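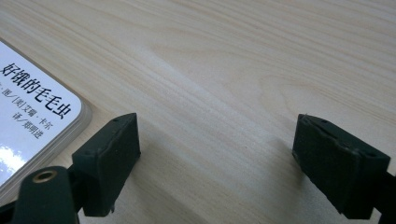 Teaching by Hand: A Wednesday at the Cuvlow Laboratory

Visitors to the August open day at Cuvlow, in Ultomstead, were asked to leave their bags at the door and to walk on the left side of the hall. The laboratory had opened its data collection floor to the public for the first time, and by 10 a.m. the line reached the parking lot.

Cuvlow builds training material for robot arms. Its method depends on people. An operator holds a gripper in each hand and carries out a household task on a table while cameras record what the hands and the tools do. The recordings are then used to teach a machine the same motions. Over the past year the laboratory has gathered 3,646 recordings of this kind, of which 2,408 have passed review. The rest are kept for the study of errors.

The task chosen for much of the visit was the handling of books. Staff explained that a book is a demanding object for two fingers. It is flat when closed, its cover can slide on a smooth table, and its weight shifts when it is lifted from one side. A children's title such as The Very Hungry Caterpillar, shown on the day in its Chinese edition, is well suited to the work, as similar books are found in many homes and schools.

Guests stood behind a rope while an operator worked at one of the numbered stations.

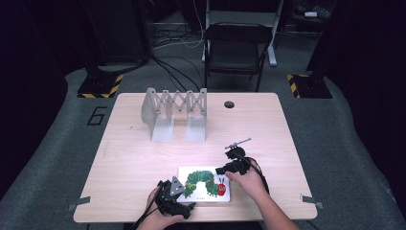
The two hands must be planned together. One gripper may steady the cover while the other looks for an edge, and an operator who moves both at once often has to begin again. New staff spend their first 4 days on closed books and boxes before they are given anything with pages. Each attempt is short, and the table is set again before the next one starts.

Le Roux, the engineering firm that advises Cuvlow on tool design, used the afternoon session to discuss fingertips. A tip that is too smooth loses its hold on glossy covers, the firm's representatives said, while one that is too soft bends under a heavier volume. Several shapes were passed through the audience. Questions from the floor dealt mainly with wear, cost and the time needed to replace a worn part. Holding a thick stack of pages by its sides, between two narrow fingertips, drew particular interest from the school librarians present.

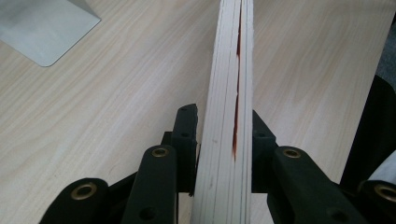

Plans for the Coming Year

The laboratory received 678 visitors during the day. It intends to repeat the event next August, with a longer program for school groups in the morning.

Work on books will continue through the winter under a joint project named Forlow, in which Cuvlow and Le Roux will compare recordings made by new and experienced operators. Cloth and kitchen items are to follow. Schools and libraries in the Ultomstead area that wish to lend used books to the project may write to the front office, which will return all items at the end of the recording period.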